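Pludau Room Pack for Cosent
Posted in September by the Clotine shop desk

I've been selling the Pludau room pack for a while now and I get the same emails every week, so I finally rewrote this page with the stuff people ask me before they buy.

Pludau is a set of 69 simulated indoor rooms you load into Cosent, our recording tool. You drive a virtual robot through them, with a gamepad or the keyboard, and Cosent saves what the robot's camera sees along with every command you gave it. Those recordings are your examples. Feed enough of them to your policy and it starts picking up how you drive (bad habits too, so please don't let your nephew do the first batch like I did).

What you get for one license: all 69 rooms, 8 wall and floor material sets that you can swap around, the lighting presets, and 101 sample episodes I drove myself so you can test your training setup before you've recorded anything. The samples are mostly slow hallway stuff and a lot of turning around in corners. Not thrilling! But corners are where my own models always got stuck, so I recorded plenty.

The rooms are plain on purpose. Block walls, smooth floors, a window here and there with some landscape behind it. If you want kitchens full of cups and cereal boxes, get the Ghiță pack, it's lovely and it'll eat your graphics card. Pludau runs fine on my old laptop with the fan going.

A few things about recording. Each episode gets its own folder, with the frames and a text file of commands. Pixel values come out as regular 0 to 255, no scaling, so do your normalizing on your side. You can turn on the random start option, which drops the robot anywhere in the room facing any direction, and I'd leave it on. Yes, you'll get episodes that begin with the camera staring at a wall. Keep those! Your robot needs to see how you get out of that spot, and people who toss them write to me later asking why theirs just sits there.

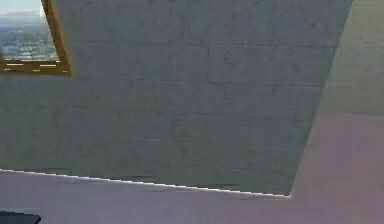 Block wall and a corner of the yellow-framed window, in a simulated room.

Textures are a bit soft at the default setting. There's a sharper option in the material menu if your project depends on fine detail, but recordings get bigger and I haven't found it worth it for plain driving.

The license covers one team, any number of machines. Updates are free for as long as I keep making them, and the next one has stairs (I've been promising stairs forever, I know). You'll need a current copy of Cosent, sold separately, and the download link comes by email after checkout. If it doesn't show up, look in your spam folder first and then write to me.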